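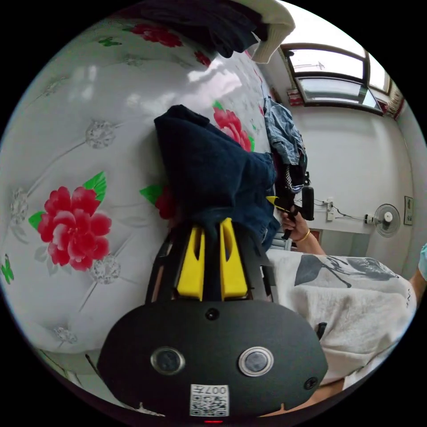
Notebook > 2024 > Visits

December 6, 2024

Open day at Pasaribu, the afternoon session. Left the office at lunch with Nasrin Tabrizi, who drove. Parking was on the street and the entrance was through the side door, as the invitation had said in small print.

The subject was garment handling with hand-held grippers. Golnar Kazemi ran the demonstration. Her group records people doing household work with the tool and trains an arm on the recordings. No arm was shown. I had wanted to see one run, but the program said "data collection" and that was what we got.

Notes on the tool. Two yellow fingers on a black housing, two round buttons on the broad face, a QR sticker for the unit number. Ours was 007. Red indicator light under the sticker. The fingers close on cloth with a pinch and do not scoop, so the approach angle matters more than I expected. Bergþóra Baldursdóttir asked whether finger force is logged. It is not. Only opening width and pose. I think this is a mistake for fabric and said so. Kazemi said they had tried a force sensor in May and the drift was worse than having no signal.

The work was done in a furnished room, with the clothes on and beside a bed. The headboard or cover, I never settled which, was white and quilted with red peonies and crystal buttons. Nasrin thinks the pattern will bother the tracking. I think it will help, as there are plenty of features to lock onto. The plain white wall is the harder case.

Denim and dark knits are the awkward items. A navy piece pinched near the middle comes up as a tall crumpled lump, and from the lump you can't tell where the hem is. Kazemi's rule is to find an edge first and regrasp if needed. An episode is thrown out after 3 regrasps. Of 76 episodes recorded this week they kept 38. I asked for the reject reasons and was promised a table. Bohdana Zinchenko has the same problem at Kolley with towels, and her yield is better, but towels have corners.

I had a turn. First attempt: took hold of two layers instead of one. Second attempt acceptable, slow. The grip is comfortable but the weight sits forward and my wrist was sore by the end of the session. Would not want to do a full shift with it.

Daylight from the window was strong. I asked about exposure and got a vague answer. Follow up.

Coffee afterward, weak. Zarmeena Soomro was there from Givasero and wants to compare episode formats. She uses 2 streams per hand and resamples everything later, which I would avoid. Agreed to send her our schema.

To do: reject table from Kazemi. Schema to Zarmeena. Ask Bohdana how she labels a double-layer grasp. Claim the parking.

Home by seven. Folded the laundry, badly.

2 comments | 3 shares

Contact | Back to top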